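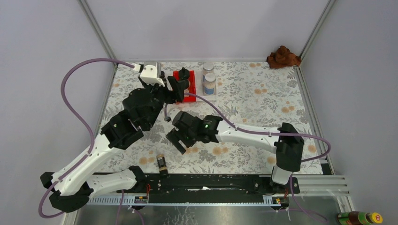 # The Godach Clipboard Kit

I knocked on doors for a county health care ballot measure two years ago, the one on whether to keep paying for the low-income clinic program, and I did it with a drugstore clipboard that gave up in the first rain. So I started making my own. The Godach is the fourth version and the one I finally like enough to sell.

It's a folding clipboard with a cover, a pen loop on each side (lefties, I heard you) and a pocket in the back that takes a stack of door hangers. Petition sheets in legal size lie flat in it. You can flip the cover all the way around and write against it while somebody's dog is barking at your knees, and I've tested that more than I wanted to.

**What comes in the kit**

- one Godach clipboard, legal size
- 40 blank walk-list sheets
- 80 "sorry we missed you" door hangers, with space for your own message
- a rain sleeve
- two pens

The walk-list sheets were laid out by Elli Harju, and she put the notes column on the left, next to the address. Took me one afternoon to get used to it and now I can't go back. There's a box for "wants a ride to the polls" and another for "has a question about the bill" - please use that second one! Half the people I met didn't want to argue about subsidies, they just wanted to know if their own clinic was on the list.

I sell to anybody, any party, either side of any measure. Suleiman Oyewole ordered a batch in March for a school board race in Falton, and I've shipped to folks working against things I voted for. Fine by me.

**Ordering**

Single kits ship in two or three days. For campaign orders, write first and tell me your date, as I pack these myself and I only have 410 on the shelf right now. I can print your committee's "paid for by" line on the hangers, but you have to send me the exact wording. Rules vary by state and I'm not a lawyer.

The older Rokska model is sold out and I'm not making more. If you have one, the new rain sleeve fits it - just tuck the bottom flap under the clip.

Prices updated Saturday, April 20, 2019.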